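The Pruitt Deep Bin in Grey
Rustimura Storage and Workshop Goods
Home > Bins, Tubs and Trays > Large Bins > Pruitt Deep Bin

Product code: 3723
Colour: Grey
Availability: In stock at our Ultmont shop and for home delivery
Delivery: Free on orders over £46

If you have been a customer of ours for any length of time you will know that we are rather fond of a good bin. We sell shelves and hooks and drawer dividers as well, and very nice they are too, but the thing people come back for, year after year, is a big plain container that you can put things into without having to think very hard about it. The Pruitt is our largest (it took over from the old Briltura tub, which many of you still write to us about, and we do read the letters) and it has become the one we reach for ourselves when a job wants doing in the stockroom.

It is a rectangular bin with tall sides that slope outwards towards the top, and a broad flat floor. The slope is the part we would like you to notice. A straight-sided box is all very well until you have dropped a small screwdriver into the corner of it and are leaning in up to the armpit, knocking your elbow on the rim. With sloping sides there is a good deal more room for your arm, and you can see what you are doing right down to the bottom. It also means that two empty Pruitts will nest one inside the other, so a set of them takes up hardly more floor than one.

What people keep in it

All sorts! We had a lovely note in September from a customer who runs a toy library and uses hers for sorting returns, and another from a gentleman who keeps nothing in his but garden twine and dibbers. By far the most common use, though, is what we call the odds and ends bin: the place where the tape, the pens, the spare handles and the thing that came off the other thing all go at the end of the day, to be sorted out properly when there is time.

Myrtle Ridgeway, who has looked after our bins and tubs range since the shop opened, is a great believer in the odds and ends bin, on the condition that it is emptied. Her rule is that everything comes out once a week, goes on the bench, and is either put back where it lives or thrown away. She will tell you this whether or not you have asked. I have tried it her way and I have tried it mine, which was to let the bin fill up until I needed another bin, and I am sorry to say that hers is better.

A few things we have learned about using a deep bin for small items. Keep the layer shallow, so that you can see the floor between things. Put long items in flat, and don't lean them up against the side where they slide down and hide the rest. Clear and see-through bits and pieces are the very devil to find against any background, so if you have a lot of them, give them a little tray of their own inside the bin (our Tidy Tray, code 2051, sits nicely in one corner and leaves plenty of room beside it).
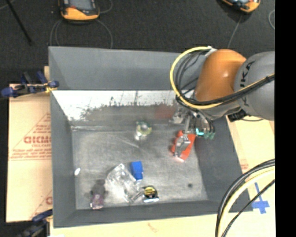
The other question we are asked, nearly as often as what it will hold, is where it ought to stand. Our advice is to put it on something. A bin that lives directly on the floor collects fluff and grit along its underside, and then drags the whole lot with it when you move it. A few lengths of timber board underneath will lift it clear, and if you have carpet down they will spare the pile as well. Any flat, sound boards will do, as long as they are level with one another. Give the bin a gentle push at each corner once it is down -- if it rocks, slip a bit of card under the low board and try again.

On a bench or a table it is a different matter. The Pruitt is tall, and if you stand it on a full-height bench most of us will be peering over the rim on tiptoe. A low platform is best, something at the height of a coffee table, so that you can look straight down into it. If you are working with someone shorter or taller than yourself, set it up for the shorter person, and the taller one can bend a little.

How it wears

We would much rather you knew this before you bought one than after. The Pruitt is sold as a working bin, and it will look like one before very long. The inside floor marks first. You will get cloudy scuffs where things have been slid about, then pale scratches from anything with a hard edge, and on a bin that is used every day the floor goes a soft, worn sort of grey that catches the light in patches. None of it does any harm. Some customers have written to say they prefer it that way, and one sent back a replacement we had offered her and asked if she could keep the old one.

If you would like to keep yours looking smart for longer, a piece of felt or an offcut of carpet laid in the bottom will do the trick. Cut it a shade smaller than the floor so that it lies flat and doesn't ride up the sides. We don't sell a liner made to measure. We did look into it, and by the time it had been cut and hemmed and packed it cost very nearly as much as the bin, and we couldn't in all conscience put it in the catalogue.

Labels and sticky tape will leave a mark on the walls if they are left on for a long while, so do use the tie-on sort if you are fussy about such things. If you have already got a patch of old adhesive, lay a warm damp cloth over it, leave it through a cup of tea, and then work it off with your thumb. Please don't go at it with a blade.

Cleaning

Tip it out, brush it out, wipe it out, in that order. A soft hand brush gets into the corners where the floor meets the sides, and a cloth wrung out in warm water with a drop of washing-up liquid will see to the rest. Dry it with an old towel before you put anything back, particularly paper or card. We don't recommend scouring powder or wire wool, which will take the surface down and leave it harder to clean next time. Leave bleach in the cupboard, too.

For what it is worth, the lower part of the walls always seems to need more attention than the top. Things get pushed up against it, and dark specks and streaks build up along there while the rest still looks perfectly respectable. A quick wipe whenever the bin is empty keeps it down, and saves you a long session on your knees later on.

Lifting and moving

The Pruitt is easy enough for one person to carry when it is empty, if a little awkward through doorways on account of its width at the top. Turn it on its side and go through sideways. When it is full, please fetch somebody to help, or take half of the contents out first. We say this with feeling -- the rim is there to give the bin its shape and you shouldn't lift a heavy load by one side of it. Get your hands underneath, one person at each end, and lift together.

It has no lid. We are asked for one often and the answer for the moment is still no, I'm afraid. A square of board laid across the top keeps the dust off quite well, and several customers have made very handsome covers from old curtains with elastic run through the hem.

Ordering and delivery

You can order on this page, by telephone, or by coming in to see us at Ultmont, where there is a Pruitt out on the shop floor for you to lean into and generally try out. Bring along whatever you are hoping to fit in it, if it is portable. We have had people turn up with croquet sets and it is no trouble at all.

Bins ordered before noon usually leave us the same afternoon. They are wrapped in paper and sent without an outer box, as a box large enough would cost more to post than the contents. If yours arrives with anything worse than a scuff on it, let us know and we will put it right. If you are ordering several, tell us whether you would like them sent nested, as this brings the carriage down a good deal, although they can be a bit stubborn to pull apart. A twist works better than a tug.

Since the Pruitt joined the catalogue we have sent out more than 3000 of them, and we still like to hear where they have ended up. Do send us a line. Letters about bins go straight to Myrtle, who answers them all herself, usually within the week.

Goes well with

Tidy Tray, code 2051
Tie-on labels, plain
Soft hand brush
Felt offcuts, mixed bag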